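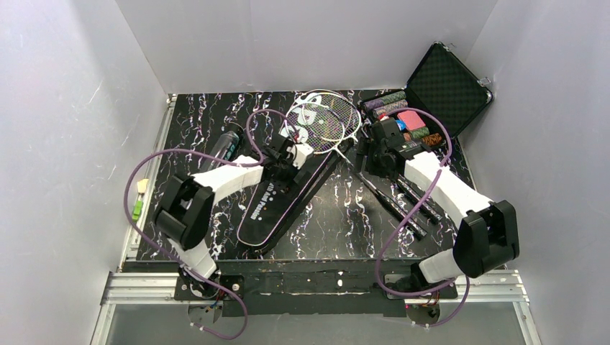 Lab 3: Comparing grippers on a bimanual cell
Last updated: Friday, September 24, 2021
Reading time: 2 min

Two grippers are compared in this lab, the Forard and the Pukham. Fit the same model to both arms before each run. Mixed pairs are not graded.

3.1 Setup
Home both arms, then set closing speed to 49 percent. Check that the cable loop clears the elbow through the full range of the base joint. A loop that hangs over the front rail is acceptable if it has slack in every pose.

3.2 Objects
Use mixed geometry. A racket throat gives a thin, stiff grasp - approach from above and close across it. A skateboard deck is wide and flat and needs both arms. Rolled stacks of poker chips test release more than grasp. Leave the case lid open, and approach the tray from the front edge.

3.3 Procedure
Run 100 grasps per object per gripper. A grasp counts if the object is held for 1,000 ms after lift. Log slips separately from misses. Last year's combined log has 2,544 entries and is on the course drive.

3.4 Report
Give success rate by object, not only the mean. State the finger pad used. Submit to Lies Visser.

Comments (3)

Sem Verbeke: Is the 1,000 ms timed from lift command or from loss of table contact?

Lies Visser: Loss of contact. Use the wrist force reading.

Gijs Dewulf: The Pukham driver resets closing speed after homing, so set it last.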